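Chapter 4
Where Does All the Heat Go?

Pick up your phone after a long video call and it feels warm. Stand behind a refrigerator and you'll find a steady breath of warm air coming off the back. Rub your hands together on a cold morning, hammer a nail and touch the head, ride a bike down a long hill and feel the brakes at the bottom. Warm, warm, and warm! Once you start noticing this you will notice it everywhere, and by the end of this chapter you'll be able to say where that warmth came from and, better still, where it is headed next.

In Chapter 3 we followed energy as it changed form: a falling weight speeding up, a stretched spring letting go. We were careful to choose cases where we could ignore friction. Now we put friction back in, along with electrical resistance, air drag, and everything else we swept under the rug. The payoff is huge. Heat is the form of energy that nearly every other form ends up as, and learning to follow it will let you understand ovens, winter coats, car engines, and the weather.

A Cold Night in Traltstead

Let's start with a story. The winter greenhouse at Traltstead had a problem. The building was heated by a single electric heater at the north end, and every morning the seedlings at the south end were droopy and cold. The obvious answer was a bigger heater. Liviu Avram, who looked after the seedlings, tried something else first. He hung cheap thermometers along the length of the building and wrote down what they said, hour by hour, through one long night.

What he found surprised him. The air near the roof was much warmer than the air at bench height, even at the south end. Plenty of energy was getting into the greenhouse. It was rising, spreading out along the glass, and slipping away through the roof before it ever reached the plants. He put in a small fan to push the warm air back down and hung a sheet of bubble wrap under the glass. The heater stayed the same, and the seedlings perked up!

We'll come back to the greenhouse several times, because all three ways that heat travels were at work in it. Heat passed through the glass by conduction. Rising air carried it up to the roof by convection. And on clear nights the whole building sent energy out toward the dark sky by radiation. Keep those three words handy.

Heat and Temperature Are Different Things

People mix these two up all the time, so let's sort them out early. Temperature tells you how hot something is. Heat is energy on the move from a hotter thing to a cooler one. A lit match is far hotter than a bathtub of warm water, but drop the match in the tub and the water hardly changes. There is so much more water to warm!

Try this before you read on. Leave a metal spoon and a wooden spoon side by side on the counter for 50 minutes, then touch both. The metal one feels colder, yet they are at the same temperature as the room. Write down your best explanation now and keep it. You'll want to look at it again after Section 4.2.

Looking Ahead

Section 4.1 covers temperature and how thermometers work. Section 4.2 takes up conduction, with plenty of pots and pans. Section 4.3 is on convection and includes the greenhouse fan problem. Section 4.4 looks at radiation, and Section 4.5 asks how engineers keep things cool when a lot of heat is made in a small space. Electrical devices are a great case to think about, because current flowing through a circuit always warms it a little, unless the circuit is a superconductor.

Words to watch for: conductor, insulator, convection current, thermal equilibrium, specific heat. 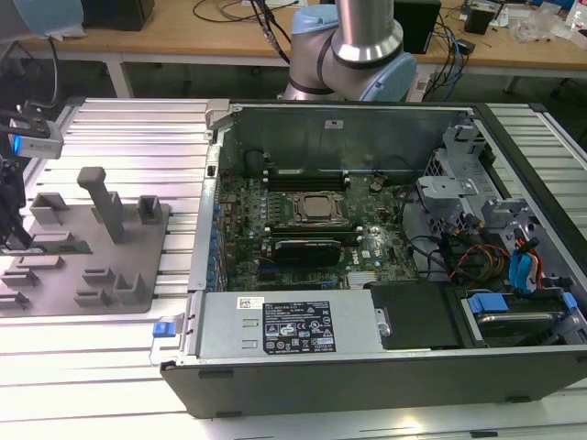
Figure 4.1 A desktop computer with its side panel removed. Electrical energy used by the parts inside ends up as heat.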